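Manuscript Inspection Checklist, Paranormal Romance Box Set
Print this page | E-mail this page

Prurnel Anthology, final pass before upload. Comments by Noeline Kereama, with love and too much tea.

1. Story order matches the contents page. OK. All 6 novellas are in, and the wolf one opens, just as we promised the newsletter folks!

2. Blurbs give away no endings. FIX. The Hitier blurb tells us outright that the ghost gets her body back (I gasped, and I'd already read it).

3. Names steady throughout. FIX. Our dragon is Nepia up to chapter 11 and Napia afterward, poor thing.
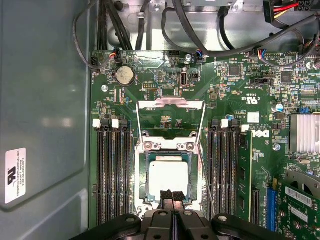 The spelling on his family ring needs changing too, so please search for both.

4. Heat level matches the label. OK, though I'd move the bathhouse chapter up one notch, just to be kind to readers who like a warning.

5. Teaser chapter no longer than 2,000 words. OK.

6. Magic rules hold from start to finish. OPEN. Fuvex can't cross running water, and yet there he is on the ferry, happy as a clam.

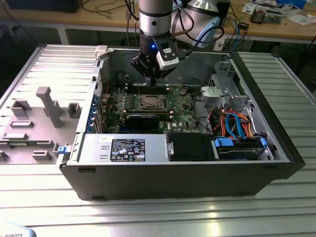

Beverley Baxter: I'd leave the ferry, Noeline. He's carried aboard asleep in the 2nd draft, and that paragraph got dropped. I'll put it back and send you the page in November.

7. Back matter links tested. Not started.

E-mail this checklist | Printer-friendly version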